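Section 4. Writing on and wiping your answer paddles

OK, so you've unpacked your paddles and peeled the film off (if you haven't, go back to section 3, I'll wait). This part covers the bit you'll do most, the writing and the wiping. I run a pub quiz with these things and I've gone through a lot of ink, so most of what follows comes from my own kitchen table and a few loud evenings at Minbridge.

Before you start

Put the paddle down on something flat and smooth. You can write with it in your hand, sure, and your teams will do that all night, but for the first try I like a table. Pale tabletops show stray ink right away and that's handy when you're still learning how far your sleeve travels.

Note: The face has a thin coating that needs a first wipe before any ink goes on. Use a dry cloth. Miroslava Gajdoš skipped this on the first batch we got and her letters beaded up like rain on a car hood.

Writing

1. Shake the marker with the cap on, then take the cap off and try the tip on scrap paper.

2. Write big! One word or one number per side is plenty. A four-digit answer like 3305 fits fine if you start close to the left edge.

3. Keep your strokes inside the outline. Ink on the rim comes off too, it just takes more rubbing.

4. Count to 20 before you hold the paddle up or stack it on another one.

Caution: Dry-erase markers only. Permanent ink will stay on there, and the marker that Cyrill Tanner swore was "basically the same thing" was not the same thing.

Wiping

5. Lay the paddle flat with the handle pointing toward you.

6. Bring the eraser in from the side, with its end at the edge of the writing. Don't plop it down in the middle of a big dark patch or you'll just push the ink around (ask me how I know).

7. Wipe in short strokes toward the nearest edge, and go lightly. If you have a lot of ink in one spot, like a filled-in doodle, do it in two or three passes and tap the eraser clean in between.

8. Check the face under a lamp. Gray haze is normal after a busy night, see section 6.

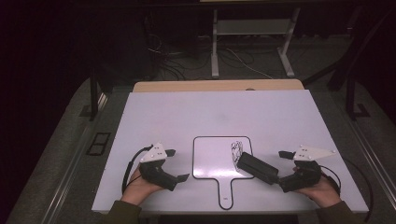

Fig. 4. Paddle on the table, handle toward you, with a scribble at the upper right of the face.

Note: Practice on a scribble like the one in Fig. 4 before you trust yourself with a full round of answers. Loops drawn close together are harder to clear than plain letters, so if you can get those off you're in good shape.

Caution: Go easy around any label on the handle. Water gets under the corner and then it starts to curl. I dampen the cloth for the face only and dry my hands before I pick the paddle up again.

If the ink won't budge, write over it with a fresh dry-erase marker and wipe both layers off while the new one is still wet. Works nine times out of ten for me. For the tenth, turn to section 6.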